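Opinion > Work and Industry > Robots

News Opinion Reviews Events Subscribe

The case for boring demonstrations

October 13, 2020

By Sutrisno Hartono

I went to the Dronent open day in February and have been arguing about it ever since, mostly with people who weren't there. There were 225 names on the sign-in sheet when I added mine. I'd say most of them went home talking about the Saarela drone, which flew through a set of hoops to music. I want to talk about the table in the back hall, where two robot arms were putting pegs into plates. The crowd there was thin and got thinner.

My view is that the table was the only honest thing on the program, and that trade shows and open days should have a lot more like it.

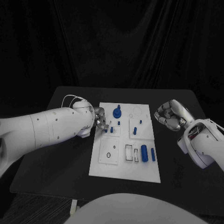
I spent 22 years in a factory that made pump fittings, and I can tell you that small-parts assembly is where automation plans go to die. Moving a pallet is easy. Picking up a part the size of your fingertip, turning it the right way up and setting it down in a hole that fits it is hard, and a new starter on our line could take weeks to get quick at it. So when I see a metal hand pinching a little blue peg above a board, with more pegs standing nearby and a fat cylinder and a slimmer one lying on their sides, I know what I'm looking at. It's the job we could never hand over. We tried once, with a machine that cost more than my house, and it went back to the supplier.

The man beside me said his granddaughter had a toy like it. He meant it as a put-down. I thought it was a fair comparison and a good reason to stay. Children take a long while to learn that toy, and they have skin.

The session was down on the program as the Edari bench and was given 6 minutes. The drone got half an hour. I asked one of the staff whether they could run the bench for the whole afternoon and she said they'd asked for that and been told visitors wouldn't stand for it.

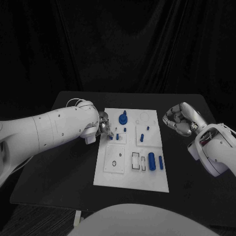 Photo: Sutrisno Hartono

Maybe they wouldn't. But look at what visitors are being asked to believe. The brochure on the front desk, 2000 copies of it, said robots would be doing light assembly in ordinary workshops before long. If that's the claim, then light assembly is what people should be shown, at the speed it really goes, with the pauses left in. A hand hovering over a peg while you shift your weight from foot to foot tells you more about the state of things than any brochure. So do the wires showing at the wrist. I'd sooner see the wires.

I've heard the other side from my brother-in-law, who sells packaging equipment and has stood at more of these stands than I have. He says a slow demonstration loses the buyer, and that a lost buyer pays no wages. He also says that every product looks unfinished up close. I accept both points. I still remember the Cedex labelling line we were sold off the back of a very lively demonstration, and the 1478 cartons we relabelled by hand — on a long weekend — when it met our actual cartons.

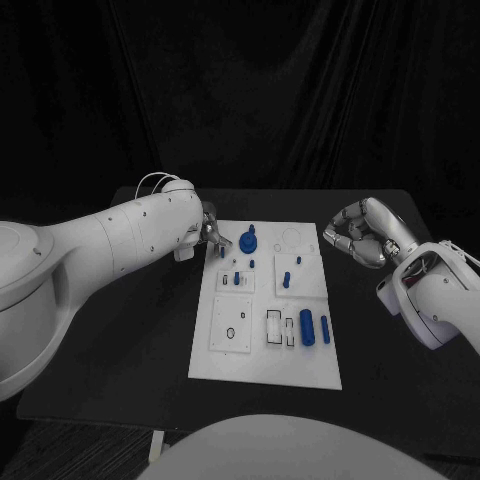 The Edari bench, with the left arm over the pegs.

There's a public side to this as well. Plenty of people at the open day had come because they were worried about their jobs or their kids' jobs. A flying machine and loud music doesn't help them work out whether to worry. A peg and a plate might. They could stand there and judge for themselves how far off it is, and some would come away relieved and some wouldn't.

I'd ask Dronent to do one thing next time. Put the bench at the front door, put out a few chairs, and let it run all day. If it drops a peg, leave the peg on the floor until someone has finished explaining why.

More in Opinion
Who fixes the machine on a Sunday?
Apprentices need lathes, and so do their teachers
What we lost when the tool library closed
Letters: drones over the footy oval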